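Small Business Help > Awards, Events & Networking
Reading time: 4 min

Nominated for a regional women in business award and the form is huge. Is it worth it, and how do I fill it in?

Hi all! I run a two-person company called Grustine (we make lunch kits for small offices, me and my cousin, going on our third year). Last week I got an email saying a customer had nominated me for the founder award at the Polden Women in Enterprise dinner. I screamed a little. Then I opened the form.

It wants a business summary, a "growth narrative," two references, a statement on community impact, and a financial page. The deadline is in January, which is also when we redo our menu and our pricing, so I'm already short on evenings. There's no fee to enter, but if you make the shortlist you're expected to come to the dinner, and that means a hotel night.

My questions:

Is an award like this any use to a business our size, or is it mostly for bigger companies?

How much do I have to say about money? Our turnover is small and I'm a bit shy about it.

Do I need a professional to write the thing? I had a quote from a firm called Raltard and it was more than our monthly rent. 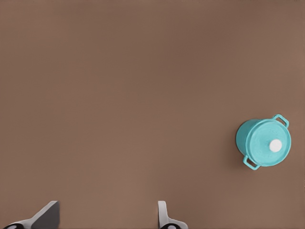 I should add that I've never entered anything before, not even a bake-off, so assume I know nothing. I'm also not a natural at writing about myself. Everything I put down sounds like bragging or like an apology. If anybody has been through one of these I would love to hear how you tackled it, and especially what you'd skip.

Posted December 19, 2013
Tagged: awards, nominations, women owners, first-time entrants

3 answers

Answer from Albertina Azevedo

Congratulations!! A customer took the time to nominate you, and that's lovely all by itself. Please enter.

I've been a finalist twice with my alterations shop and I judged the local round one year, so I can tell you a little from both sides. Judges read these in the evening after work, with a stack of them on the table. The year I did it we had 30 forms to get through and the ones I remember were the ones with a real story near the top. If your first paragraph says you're "passionate about delivering quality solutions," you've used up your best spot on something the previous six people also wrote. Tell them how you started, who your first office was, what went wrong that first winter and what you changed. You'll probably enjoy writing that part!

On money: fill in the page fully. Small numbers are fine. What bothers judges is a blank, because then we can't compare you with anybody. If you went from 2 regular customers to 12, say exactly that, and say over what period. We had an entrant whose total sales for her first quarter were $2,419 and she put it right there in black and white with a sentence on what she learned from it, and she made the shortlist.
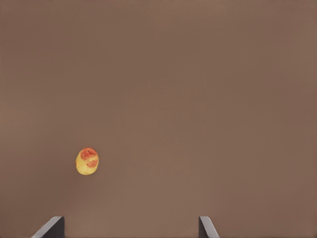 References matter more than people think. Ask now, before the holidays swallow everybody. Pick one customer and one person who has seen you work up close (a supplier, a landlord, your bank contact, whoever), and send them a few notes on what the award is looking for so they don't just write "she is very nice." Both of mine were late the first time and I was chasing them on the last afternoon.

As for being worth it — yes, even if you don't win. I met my accountant at one of those dinners, plus a woman who sends me bridesmaid work every spring. Bring cards. Talk to the other finalists before the speeches start, when everyone is nervous and glad of company. And ask the organizers if they have a host list for out-of-town finalists! Ours did, and I stayed with a retired florist for free.

Skip the hired writer. Write it yourself, leave it a couple of days, then read it out loud to your cousin. She'll stop you when it doesn't sound like you.

Answer from Hnat Lysenko

Agree with the above. My wife won one of these with her bookkeeping office, Šťastný, and used the winner's logo on her letterhead for a year. Check the rules on the logo though, some of them charge for it. Also check whether "founder" lets you put both names down if your cousin owns half.

Answer from a guest

do it, the food is usually good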